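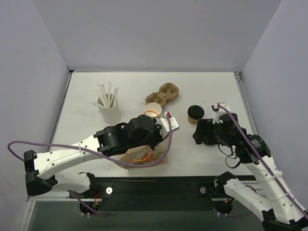 Has anyone had a relative go through a residential recovery house, and did they allow visits in the first month? My sister starts at one near Granthorpe in May. The letter says 30 days with no visitors, only one phone call a week. They meet families at a plain white table between pale grey walls, and I would like to know what gets talked about.

Teixeira
Ours was the same, 30 days. The first visit was mostly about house rules and money. Write letters - my brother kept all of his.

ulia_11
depends on the house, ring them

Nirkel
Ask whether they run a family group. I went to one for almost 2 years and it helped me more than the visits did. Ask about the deposit as well. We paid 500 and got it back when she left.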